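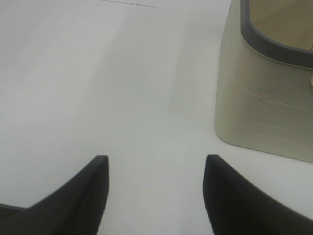 Why does white look white?

By Subira Mollel
October

Print this page | E-mail this page

Look at a piece of plain paper. You would say it is white, and so would everyone else in your class. Now take the paper to a window, and then carry it to a dark corner of the room. It still looks white, even though far less light is reaching your eyes in the corner. Your brain is doing a lot of work to make that happen.

Where colour comes from

Sunlight looks as if it has no colour, but it is a mixture. You can see the mixture spread out in a rainbow, when drops of rain split the light into red, orange, yellow, green, blue and violet.

When light lands on an object, some of it soaks in and some of it bounces off. A ripe tomato soaks up most of the blue and green light and bounces the red back to you. A white thing bounces back nearly all of the colours together. A black thing soaks up nearly all of them. The light it soaks up turns into heat, so a black car seat gets hotter in the sun than a white one.

White and shiny are different

A mirror bounces back nearly all the light too, but it doesn't look white. A mirror is very smooth and sends light off in one neat direction, so you see a picture of your own face. Paper is rough if you look at it through a microscope. Light hits the tiny fibres and scatters in every direction, and all the colours arrive at your eye mixed up.

Snow works in the same way. One piece of ice can be clear, like glass. Crush it and you get a white heap, as the light now has thousands of little edges to bounce off. Salt, sugar and the froth on milk are white for the same reason.

Shadows on snow

Painters know that white things are hardly ever plain white. Pantelis Margaritis teaches painting to children aged 7 to 11, and he starts each new class by asking them to paint an egg on a white plate. Most of them reach for the white paint first. By the end they have used blue, grey, yellow and a bit of pink.

On a sunny day, a shadow on snow often looks blue. The sun can't reach that part directly, so it is lit by the blue sky instead. Indoors, an old-fashioned light bulb makes white walls slightly yellow. You don't usually notice, as your brain takes the yellow away for you.

Try it yourself

You will need 2 sheets of white paper and a lamp.

1. Put one sheet near the window in the daytime.
2. Put the other under the lamp, away from the window.
3. Stand where you can see both. Which looks more yellow? Which looks more blue?
4. Swap the sheets over and look again.

Words to know

Absorb: to soak up.
Reflect: to bounce back.
Scatter: to bounce off in many directions.

Print this page | E-mail this page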